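Small Things on the Table: Gallery

Welcome to the gallery of our table in Foltby. My name is Glykeria Chatzigeorgiou, and together with Ekene Adeyemi I look after the craft room at Vinddale. We moved into the room in September, and many members wrote to ask how the new tables look.

The tables came from the old reading room upstairs. They have a light wooden top, and we decided not to paint them. Ekene wanted a green cloth over everything, as we had before, but I like to see the grain, and for now I have won this discussion. We paid 58 for the new feet and the screws, and the rest we had already.

For most of our small work we put a sheet of white paper on the wood first. It is the same plain paper we use for the Saturday-size posters, bought in a pack of 300 sheets, and we are still using the first pack. A small colored piece is much easier to find on white than on wood, especially in the evening, when the light in the room is yellow.

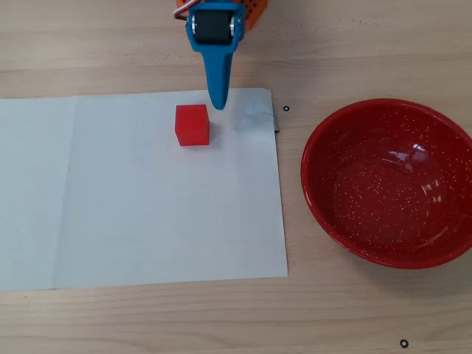 Red cube on white paper. With light from overhead, the top looks nearly orange and the front is a deeper red.

The red cubes belong to a sorting set called Stareo. The set is older than our group and the box has lost its lid, so we keep it in a bread bag. If you find a piece in your pocket at home, please bring it back - it happens to all of us, and I have done it myself.

A word about the paper. We do not throw away a sheet only for the reason that it has a fold. The new sheets go in the upper drawer and the used ones in the lower drawer, and for sorting and gluing tests please take from the lower one first. If a sheet does not want to lie flat, turn it over and press it with your hand from the middle to the sides.
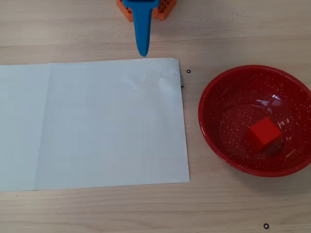
White sheet with a faint fold on the left and some creases near the upper right corner. The grain of the table shows well beside it.

The craft room is open to members until 19:00. The key is with Ekene, in room 9. If you have pictures of your own from the tables, give them to one of us and I will add them to the page.

Page updated 12/10/2023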